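Ticket 319: wrist view tilted in kitchen sim cell
Opened by: Su-bin Hong
Status: open

Saturday, 09:40. After the Stileck update the wrist camera view comes up rolled over. Arm homes normally and joint readings match the log.

10:15, Dae-han Woo. Reloaded the camera mount file. No change. Restarted the cell, same again.

11:05, Su-bin Hong. Mount offset in the config is back to the default, so I have put our old values in and will run 17 resets before closing. Please compare against the view from before the change, with the lettuce and the fork on the marble counter and the black palm along the bottom edge.
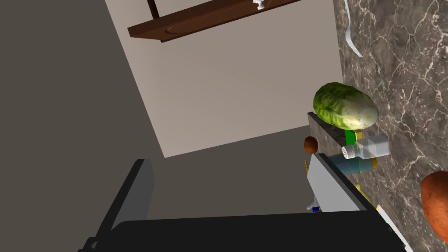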